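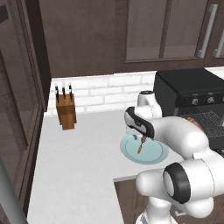
スライド1 Karkulwoodのキッチン。皿の上の、オレンジがかった茶色の柄の道具にグリッパーを下ろした場面

発表者用ノート(配布しないこと。前回は配布されました)

社内技術共有会、2022年6月13日。題目は「台所を買う前に台所を借りる:シミュレーションキットKarkulwoodを使ってみて」。持ち時間は質疑を入れて60分。前の発表が延びるのは既定の事実として、スライド14と15は飛ばせるようにしてある。

スライド1(表紙)
名乗る。Ultisow評価グループのイリナ・チョバヌ(Irina Ciobanu)です、と言う。前回は名乗り忘れて、質疑の最後まで「そちらの方」だった。
題目を読み上げない。みんな読める。
最初に断っておく。今日の話はBrellitz社のキットKarkulwoodを試用した感想と、買うかどうかの相談。ロボットが朝食を作ってくれる未来の話を期待して来た人は、朝食を済ませてから来ていることを祈る。

スライド2(何を借りたのか)
Karkulwoodは、台所の作業をアームにやらせるためのシミュレーション環境一式。部屋のモデル、アームのモデル、課題の定義、採点の仕組みが入っている。計算機の中だけで完結するので、床は汚れない。これは発表資料に書くと軽薄に見えるので口頭で言う。
部屋はダークブラウンの木の戸棚と、白いれんが調の壁。うちの給湯室より明らかに良い。総務の人がいたら、ここで少し間を置く。
表紙のスライドにもう一度戻って、皿を指す。水色の丸い皿と、その上に斜めに乗った細い道具。この「皿の上の細いもの」が、今日の話の半分くらいを占める。
包丁立ても置いてある。試用した課題では包丁は使っていない。安全委員の顔が見えたら早めに言う。

スライド3(なぜ借りたのか)
実機の台所Caronは予約が取れない。取れても、前の人が引き出しを外したまま帰っている。
Caronで何か試すときの手順は、予約する、待つ、片付ける、較正する、皿を並べる、試す、皿を拾う。このうち研究と呼べるのは「試す」だけで、残りは家事である。
ドゥルセ案もあった、と前の版には書いてあったが、案の名前を覚えている人がもういないので削る。要するに「Caronをもう一つ作る」という案で、見積もりを取ったところで静かになった。
そこで計算機の中の台所を借りることになった。試用期間の契約を通してくれたのはロディカ・パナ(Rodica Pană)さん。お礼を言う。本人は出張中なので、言ったことを後で誰か伝えてください。

スライド4(導入)
導入手順書は良く書けている。良く書けている手順書の常として、うちの計算機では途中で止まった。
止まった理由は描画まわりのドライバーが古かったこと。これはBrellitzのせいにはできない。しばらくはしていた。
ドライバーを上げたあとは素直に入った。ただし、起動直後に部屋が真っ黒になることがある。照明の読み込みが終わるまで待てば見える。初日はこれを「夜の台所」という課題だと思って感心していた。
画面を見せる場合は、デモ機が寝ていないかを先に確認すること。

スライド5(課題の一覧)
同梱の課題は33種類。ものを取る、置く、移す、押す、開ける、の組み合わせでできている。
一覧を順に読み上げない。練習で読み上げたらアルチャナが本当に寝た。
話すのは、うちの用途に近いところだけ。皿から小さいものを取る課題と、カップまわりの狭い場所に手先を入れる課題。
あと「開ける」は取っ手の形で難しさがかなり違う。縦の長い棒の取っ手はまだ優しい。短いものは姿勢を選ぶ。

スライド6(課題の書き方)
課題の定義は文字のファイルで書く。初期配置、許される揺らぎ、成功の条件、打ち切りの条件。
良いところ。成功の条件が一か所にまとまっている。Caronでは成功かどうかを、そのとき近くに立っていた人が決めていた。機嫌の影響を受ける評価指標で論文を書いてはいけないと、昔どこかで習った気がする。
困るところ。成功の条件が一か所にまとまっているので、そこを間違えると全部が間違う。うちで書いた最初の自作課題は、物体が皿から離れれば成功という定義だった。アームは物体を見事に弾き飛ばし、満点を取った。
動画は見せない。笑いは取れるが、そのあと真面目な話に戻れなくなる。

スライド7(試行の結果)
皿から細いものを取る課題を382回まわした。夜中に勝手に回ってくれるので、この回数は自慢にならない。Caronで同じことをしたら自慢してよいし、たぶん腰を痛めている。
成功率の表は配布資料のほうに載せた。ここで数字を読むと必ず誰かが小数点以下について質問するので、傾向だけ話す。
・道具の向きがグリッパーの開く向きと合っていれば、たいてい取れる。
・合っていないと、皿の縁が先に当たる。
・縁に当たると皿がずれる。ずれた皿の上の道具を追いかけると、また縁に当たる。見ていると応援したくなるが、制御としては恥ずかしい。
失敗の分類をやってくれたのはアルチャナ・シャキャ(Archana Shakya)さん。分類名の「未練」「早合点」「素通り」は正式な用語として採用していないが、会議では全員が使っている。

スライド8(失敗の分類、つづき)
「早合点」は、指が閉じた時点で掴んだと判断して持ち上げに移るもの。何も持っていない手が、堂々と目的地まで運ばれていく。
「素通り」は高さの見積もりの誤り。道具の上を通過して、空中で丁寧に掴む。
「未練」はさっきの、皿を追いかけ続けるやつ。
この三つを分けて記録できたのはキットの記録機能のおかげで、接触の有無が時刻つきで残る。Caronでこれをやるには、動画を人間が見る。人間は途中で飽きる。

スライド9(見た目について)
描画はきれい。きれいすぎるという意見がダルド・ファリアス(Dardo Farías)さんから出た。曰く、こんなに片付いた台所で学習したものを、うちの給湯室に連れていくのは気の毒だと。
反論しようとしたが、給湯室の写真を添付されたので引き下がった。
光の当たり方と質感は設定で変えられる。散らかし具合も、物体を追加すれば変えられる。ただし追加しすぎると処理が目に見えて重くなる。散らかった部屋で動きが鈍くなるところは現実に忠実だと思う。
白いアームが白い天板の前に来ると、画像だけで手先の輪郭を取るのは苦しい。うちの検出器は苦しんだ。天板の色を変えれば楽になるが、それをやると何を評価しているのか分からなくなるので、今回はそのまま。

スライド10(狭い場所の作業)
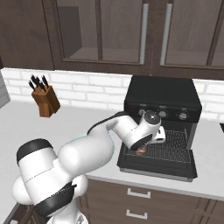
自分たちのアームのモデルをKarkulwoodに持ち込むことはできますか。
標準的な形式のモデルファイルであれば読み込めますが、グリッパーの摩擦と指の可動範囲は手作業で合わせ直す必要があります。

(ここから口頭)
コーヒーマシンの前。黒い箱型の機械で、カップを置くところが下で開いている。手首がその手前まで入って、下を向いている。
網の受け皿に小さな白いカップがある。すぐ横に手首の丸い部分が来るので、見てのとおり、外から見ていると何が起きているのか半分くらい隠れる。手前のカメラ一台で頑張ろうとした案は、この時点で引退した。
動かし方の話をする。水平に差し込んでから下げるのと、斜めに下ろしながら入れるのとを比べた。前者は上のつまみに手首が近づきやすい。後者は受け皿の縁に指が近づきやすい。どちらも嫌だが、嫌さの種類が違う。
うちは斜めを採った。理由は、つまみに当たると課題の状態が変わってしまって、その後の採点がややこしくなるから。受け皿に当たるぶんには、ただ恥ずかしいだけで済む。
この課題で時間がかかったのは経路の計画より、カップの接触の設定。既定値だと、軽く触れただけのカップが思いのほか滑る。冬の玄関先のようになる。摩擦を上げると今度は網に根を生やす。中間を探すのに、思い出したくない日数を使った。

スライド11(手動操作)
手で動かして見本の動作を取る機能もある。付属の操作画面か、手持ちのコントローラーを使う。
慣れるまで酔う。慣れても、少し酔う。視点を固定すると楽になるが、固定した視点からは手首の向こうが見えない。視点を切り替えるボタンを左手側に割り当て直したら、かなり改善した。割り当ては配布資料の末尾に載せてある。
見本動作を取るのが一番うまかったのはロクサナ・ムンテアヌ(Roxana Munteanu)さん。コツを訊いたら「急がない」とのことだった。急ぐ人にこれを伝えても効果がないことは確認済み。
保存形式は素直で、うちの学習側にそのまま流せた。時刻の基準だけ、記録の種類によって違う。手順書には書いてある。付録に書いてある。付録まで読んだ人が先にいれば、我々は一週間を失わずに済んだ。

スライド12(サポート)
Brellitzの窓口への問い合わせは、返事が早く、中身もあった。
ただ最初の返信に必ず「最新版でお試しください」と入る。最新版で試しています、と件名に書くようにしたら、その一文は来なくなった。代わりに「設定ファイルをお送りください」が来る。これは正しい要求なので送った。
照明の件と摩擦の件は、既知の事項として回答あり。摩擦については次の更新で既定値を見直すとの返事だった。時期は10月と聞いているが、ソフトウェアの予定表を信じて人生設計をしないように。

スライド13(費用とライセンス)
価格は見積書の範囲なので、この場では言わない。知りたい人は後で私かロディカさんまで。
買い方は2通り。席ごとの契約と、計算機ごとの契約。
うちの使い方は夜間にまとめて回すのが中心で、人が画面の前にいる時間は短い。だから計算機ごとのほうが合う。席ごとにすると、誰も座っていない椅子に毎月支払うことになる。会議室の椅子と同じだと言いたくなるが、総務の人がいるので言わない(スライド2ですでに使った)。
注意点として、自作課題を社外に公開する場合は部屋のモデルを同梱できない。課題の定義ファイルだけなら出してよい。論文の付録を作る人は先に確認してください。

スライド14(Caronとの使い分け)※時間がなければ飛ばす
Karkulwoodが得意なこと。たくさん回す、同じ初期配置に戻す、失敗を分けて数える、夜に働く。
Caronが得意なこと。現実であること。
布やスポンジのような柔らかいものは、今回まともに試していない。やるならCaronで先に感触をつかんでからにしたい。
水も同じ。蛇口まわりの作業を期待している班があるのは知っているが、期待を私の机に置いていくのはやめてほしい。
較正のずれ、ケーブルの引っかかり、誰かが外した引き出し。こういうものもキットには入っていない。設定で引き出しを外すことはできるので、Caronの前日訓練には使えるかもしれない。

スライド15(導入するなら)※これも飛ばせる
・ドライバーの更新を先に済ませる。
・共有の計算機に入れる。個人の机に入れると、その人が休んだ日に台所が閉まる。
・自作課題の成功条件は、書いた人以外が読む。弾き飛ばし満点の件を思い出してもらう。
・手順書は付録から読む。
・既定の摩擦の値を使った結果には、そう明記する。

スライド16(評価グループとしての意見)
買う、に一票。期間は短いほうの契約で始めて、摩擦の更新を見てから延ばすかを決める。
理由を訊かれたら。Caronの予約表が空く。皿が割れない。失敗に名前がつくくらい、同じ失敗を何度も見られる。最後のは購買部門への説明には使わないこと。
反対意見も紹介する。ダルドさんは、見た目のきれいさに引っ張られて実機の試験が後回しになる、と心配している。もっともな心配だと思う。なので案としては、シミュレーションで通した課題は必ずCaronでも試す、という条件をつけたい。予約が取れるかという問題は、さっき空いたはずの予約表に期待する。

質疑の準備
訊かれそうなこと。

「うちの班の課題もすぐ載りますか」
物体のモデルがあれば載る。なければ作るところから。すぐ、の定義を先に訊き返す。

「結果は実機と一致しますか」
大小関係の傾向は合うものが多い、というところまで。成功率そのものを並べて比べる試験はまだやっていない。聞かれる前に言ってもよい。

「描画なしで回せますか」
回せる。画像を使わない課題なら速い。画像を使う課題で描画を切って、検出器が何も見つけないと騒いだ班がうちにあった。班名は伏せる。

「給湯室は改装されますか」
私の管轄外。

終わったら、デモ機のライセンスを解放してから電源を切ること。忘れると翌朝まで他の人が起動できない。操作説明の希望者には発表後に後方の机で対応します、と言って次の発表者にマイクを渡す。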